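自动化上线之后大家最常问我的问题

更新于2023年3月13日

我在Pesine的中央厨房干调度，去年七月开始兼管自动化这一块。茶水间里被拦下来问的问题实在太多了，有些一天要答三遍，干脆写在这儿，新来的同事先看这页，看完还有疑问再来找我（我一般在二号备餐间，或者在去二号备餐间的路上）。

机械臂到底替我们干哪些活？

目前就是收台、归位这一类：瓶子、杯子、刀叉勺，从台面拿起来放到该放的地方。切配、调味、试味还是人来。Zunon那边给我们的任务清单一共283条，我一条条看过，大部分琐碎得要命，什么“把瓶子移到盘子左边”，可我们以前每个班就是被这些琐碎活儿拖住的呀。

为什么要先在模拟厨房里练？直接上不行吗？

直接上我们试过，停线停得我头都大了。现在的规矩是新任务先在电脑里的厨房跑通，再拿到真台面上。模拟里可以随便折腾，台面上该有的锅、面包、餐具都摆上，不该有的也往上放，连小狗都站上去了。机械臂得学会在一堆东西中间找到自己要拿的那一件。

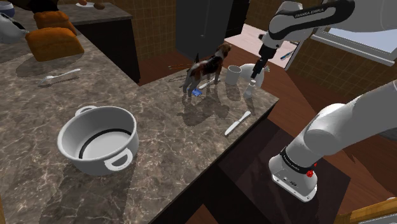
我自己最看重的是它下手之前那一小会儿，夹爪停在哪儿、离旁边的东西有多远。以前培训新人我也是先看这个，手快不快倒在其次。所以现在每周回放模拟记录的时候，我都会拉上一两个老员工一起看，他们一眼就能挑出毛病：“这么伸过去，后面那杯子迟早要倒。”这种话程序员写不出来，我也写不出来，得是端了好多年盘子的人才说得出来。

我的岗位会不会没了？

这个问得最多，也最难答，我就说我知道的。到今天为止，我们厨房没有人因为机械臂离开。收台岗原来有3个人，现在两个转去做出餐检查，一个跟我学看回放和写任务。以后怎么样我做不了主，也不敢拍胸脯，但排班有变动会提前一个月贴出来，这一点是写进文件的，你们可以拿着文件来找我算账。

转岗以后工资怎么算？

底薪不动。夜班补贴跟着班次走，如果你从夜班调到白班，到手会少一点，这个我在会上也说过，有人不高兴，我理解。看回放、写任务的同事另有一份技能津贴，考核过了从次月开始发。

我不懂编程，能参加培训吗？

能！我自己就不会编程，到现在看见黑屏白字还发怵。培训一共106个课时，排在上班时间里，不占休息。课由Hammad Sial来讲，他说话慢，爱画图，问再基础的问题他都接得住。报名表在更衣室门口的夹子上，写名字和工号就行。

写任务是什么意思？听着很玄。

一点也不玄，就是把你平时随口交代的事写清楚。你跟同事说“那边收一下”，人家懂，机械臂可不懂。哪边？收什么？收到哪儿？刀和勺并排放着先拿哪个？我头一回写，写完自己读都觉得啰嗦，Hammad还说太含糊。写多了有个意外的好处，我们的交接班记录也跟着清楚了，早班不用再打电话把夜班的人叫醒。 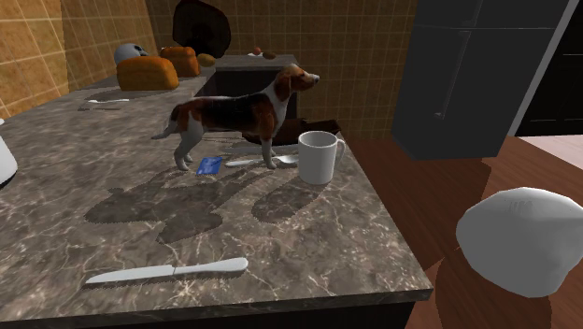

机械臂出错了，算谁的？

先按停，再上报，不追究按停的人。谁看着不对劲谁就可以按，不用等我点头，也不用等班长。事后由我和Grekau的维护工程师一起看记录，任务写得有问题就改任务，设备有问题就报修。打碎的东西走设备损耗，不从任何人工资里扣。

人和机械臂能同时在一张台子上干活吗？

现阶段不行。它动的时候，黄线以内不站人，手也别伸过去，哪怕就是想顺手拿个勺子。我知道赶餐的时候忍不住，我自己也被班长吼过一回。

Brandão那边的分厨房什么时候上？

还没定。他们的台面比我们窄，得先重新量一遍尺寸，再把模拟厨房照着改。有准信了我会更新在这页上，大家先别传。

还有别的问题去哪儿问？

直接来找我，或者写张条子塞进调度室的信箱，不署名也行。条子我每周收一次，能答的都会补到这页来。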